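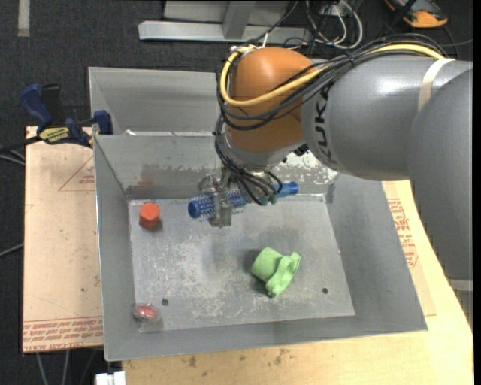 Tuesday, bench 7, morning

Started on the bin today, the gray one, because I've been walking past it since before the June shutdown and telling myself it only needs a wipe. It needs more than a wipe. I had a proper look at the floor of it with the lights on and there are whitish worn patches over the left side and across the middle, scratches going every which way, and then darker smudges further back. The smudges I'd always taken for shadow. Ran a thumb over one and it came up gray, so, dirt!

For whoever reads this later, what I want out of this week: a clean bin, some idea of which marks are dirt and which are wear, and a decision on whether we repaint or leave it. I don't much care which way the last one goes, but I'd like it written down so we stop having the conversation at lunch.

9:15. Vacuumed first with the little crevice tool. Got the usual grit plus a surprising amount of fluff and a few short bristles. They're from the blue brushes, the cylinder kind with the flecks in them, blue and white and a sort of reddish. They shed more than the Dlamini catalog would have you think (the page says "low shed," I went back and checked). It's only a few bristles, but they find the two little round holes at the front of the floor and sit down in there, and then you need tweezers. I used the bent ones from the electronics drawer. They're back in the drawer, before anyone asks.

9:50. Warm water and dish soap, soft cloth. Most of the smudging at the back lifted on the second pass. The water went the color of weak tea, which was very satisfying. The whitish patches didn't budge, and I didn't expect them to. That's the surface gone dull from things being dragged across it, and no amount of soap is going to bring it back.

Also wiped down the thin rim along the top while I was there. It's the only part of the bin that still looks smart, bright all the way along where I cleaned it. Leave the rim alone if we paint. I mean it, mask it off properly, with the good tape.

10:30. Back wall. OK so this is the ugly bit. On the right there's a patch where the paint has chipped and gone pale and speckled, and I spent longer on it than I should have, going at it with the cloth as if speckle were something you could wash off. It isn't. If you press a fingernail at the edge of the patch a flake will come up, so please don't press a fingernail at the edge of the patch. I did it twice (sorry) and then put the cloth down and went for coffee.

The faint reddish smear on the left of the same wall is a different animal. Soap did nothing. Tried isopropyl on a cotton swab in one small spot low down and the swab came away with a bit of pink on it, so I think it's transfer off something and could be shifted with patience. I have some patience but not today. Left the rest of it as it was so there's something to compare against. My bet is marker or colored plastic, but that's a bet and I'm not putting it in the log as anything else.

11:20. Test patch with the Susum cleaner, the one in the white tub, on the front left corner. I did 10 minutes under a damp cloth, then rinsed. It's a little brighter than the soap area next to it, but it also left a slightly tacky feel that took three more rinses to get rid of, and tacky is the last thing you want in a bin where stuff is supposed to slide. I'm going to say no to Susum for the floor. Fine for the outside, where it can be as tacky as it likes.

Lunch. Ate it outside, first time this year.

1:40. Brushes, while I was on the subject. I've been through the box and sorted them. The good ones have solid blue at both ends and bristles that stand up straight all the way around the middle. The tired ones have a flat side where they've been stored lying down with weight on top, and you can tell straight away because they stop rolling and just sort of flop over. Flat ones have gone in the cardboard tray marked SINK, for washing beakers, and I'd like it if they stayed there. The rest I rinsed in soapy water, flicked (outside!) and stood on end in the drying rack by the window. Standing on end is how they should live from now on. I've cut a bit of foam with slots in it to go in the box and it fits pretty well, apart from one corner where my knife wandered.

Combed them too, with an old dog comb I brought from home. Laugh if you like, but it pulled out a whole pinch of loose bristle that would otherwise have ended up down those holes.

2:30. Paint. Looked at what we have on the shelf and there's one tin of Torau gray, number 812, opened, lid not on straight, with a skin on it. Under the skin it's still liquid. I painted a stripe on scrap sheet and it dries lighter than the bin, more of a dove color, so a touch-up on that chipped patch would show from across the room. Options as I see them:

Do nothing, keep the bin clean, live with the speckle.
Sand and repaint only the back wall, and have one wall that doesn't match.
Take the whole thing down and send it to Sallum for powder coat.

I called Sallum. They quoted 31 dollars for a color sample card, which seems cheeky for a card, and they want the bin in hand before they'll price the job itself. Didn't commit to anything. My own feeling is do nothing until the next quiet stretch, and if we do send it out, ask for something a little rougher than gloss on the floor, as gloss will show every scratch by the end of the first week.

3:45. Final rinse with plain water, dried with the lint-free cloths (two left, put in an order). Left it to air. The walls are high and they slope, so water runs down and collects in the corners, and you have to go back for it with a twist of paper towel or you get a tide line.

Still to do:
- rest of the reddish smear, isopropyl, small circles
- get a proper lid for the Torau tin or bin it
- reorder cloths and cotton swabs
- trim the bad corner of the foam
- ask whether the outside wants doing too, I only did the inside

My hands smell of dish soap and brush. Picking this up again tomorrow after the delivery.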